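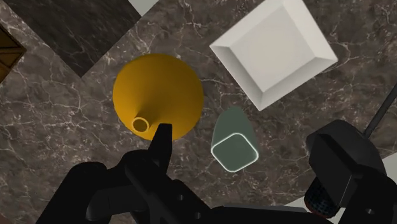 Yellow funnel and white square tray on a brown marble countertop.

Menska Refill Shop -- Frequently Asked Questions

Where are you?
We are at 191 Foley Street, next door to the shoe repair place. The entrance for people bringing in a lot of containers is on the alley side. Ring the bell and someone will open it.

What can I refill?
Dish soap, laundry liquid, hand soap, shampoo, white vinegar, olive oil, canola oil, rice, oats, dried beans, flour, sugar and salt. We also carry coffee beans from Cluraritz when they have a roast ready. The full list has 22 items and is posted by the register.

Do I have to bring my own containers?
No. We sell glass jars in three sizes, and there is a shelf of donated jars that are free to take. Donated jars have been through the dishwasher, but we suggest washing them again at home.

How does the weighing work?
Weigh your empty container first and write the number on the lid or on a piece of tape. Fill it, then bring it to the register. We subtract the container weight and charge for what is left. If you forget to weigh it first, we have to empty it and start over, so please don't forget.

Can I use plastic bottles?
Yes, for soap and cleaning products. For oil we ask for glass or metal.

My bottle has a narrow neck. Can you help?
Clean funnels are kept at the counter. Use one for soap or one for food, never the same one for both, and put it in the wash bin when you finish. For flour, a wide-mouth jar is a lot easier.

Does my container have to be dry?
For dry goods, yes, completely dry inside. Flour and sugar will clump if there is any water left. For soap a few drops don't matter.

Do you take back empty jars?
Yes, if they are clean and have no chips. We can't take jars that held paint, fuel or garden chemicals. Labels can stay on.

Who makes the soap?
The dish soap and hand soap come from Etadetti in 20-liter drums, which go back to them for refilling. Ingredient sheets are in the binder near the sink. The laundry liquid is unscented.

Is anything gluten free?
We don't recommend our bins for people with celiac disease. The flour is on the same wall as everything else and scoops do get mixed up.

How do I get a member card?
Ask at the register. It costs nothing and takes 5 percent off dry goods -- not oil or coffee. Card numbers under 788 are the old paper kind and still work, but we can swap yours for a plastic one.

Can I place a large order?
Yes. Email us a week ahead for anything over 25 pounds. Raphaël Huet handles the large orders and will write back with a price and a pickup time.

Prices and answers on this page were last checked 17 October 2026.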